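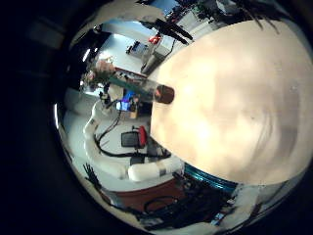
Trilstead Manipulation Software Team

Grasp planner (Wovley)

Wovley is our grasp planner, and I've looked after it since July 11, 2021. It takes the wrist view, picks a finger pose and hands that to the arm controller. A clear plastic tube is a mean test - depth goes fuzzy, so I lean on the cap, which is nice and dark! Soft fluffy things are harder (no clean outline), and Silvia Vávra wrote the mask step for those.
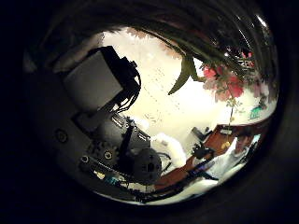

Limits

Plans time out at 900 ms. Leaves and flowers close to the lens still confuse the mask.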